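Chapter 6
Borrowed Judges: Emergency Courts and the Ordinary Citizen

Learning aims
After reading this chapter you should be able to explain what makes a court "special," trace how emergency powers move cases out of the regular system, and judge a government's claim that the arrangement is temporary.

Governments rarely announce that they are tired of their own courts. They announce an emergency. The regular judges, it is explained, are fine people but slow, and the present danger cannot wait for them to finish lunch. A new tribunal is set up down the hall, with fewer rules and a shorter calendar, and it will close as soon as things calm down. Students of this subject learn to ask who gets to decide when things are calm.

Consider the Republic of Daso, the made-to-measure country we will use throughout Part Two. After a March of riots over fuel prices, its parliament passes the Zitlow Act, which sends "offenses against public order" to a panel of three officers. The Act lasts 84 days. It is renewed. In its first season the panel hears over 500 cases, among them those of a baker, a bus driver, and a man who shouted something about the finance minister's hat. Only 6 defendants are acquitted, and the government points to them warmly and often as proof that the system works.

Was the baker given a fair trial? Wafula Mbwambo, whose lectures shaped much of this chapter, liked to break that question into smaller ones. Could she choose her lawyer? Did the lawyer see the file before the hearing, or during it? Could the judges be promoted, or posted somewhere unpleasant, by the office that brought the charge? And where could she appeal — to a different court, or to the same three men on a better day?

Delphine Haddad takes a harder line. In her view a civilian should never stand before an officer in uniform, however polite the officer may be. We return to their disagreement in Section 6.3, where neither wins outright.
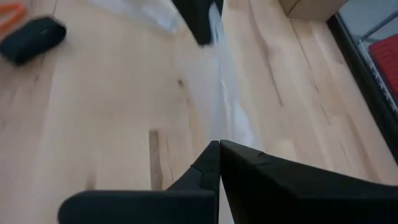

Figure 6.1 Pale wood planks with small knots.

Key terms: special court, derogation, military jurisdiction, right of appeal, sunset clause.

Before you read on
Look again at the Zitlow Act. Suppose parliament had required a vote of 80 percent for each renewal. Write a paragraph on whether this would have protected the baker, and a second on how a determined government might get around it. Most classes find the second paragraph easier to write.

6.1 What Makes a Court Special?
We begin with the Kapoor and Triller tests, two short checklists that agree on nearly everything except the order of the questions.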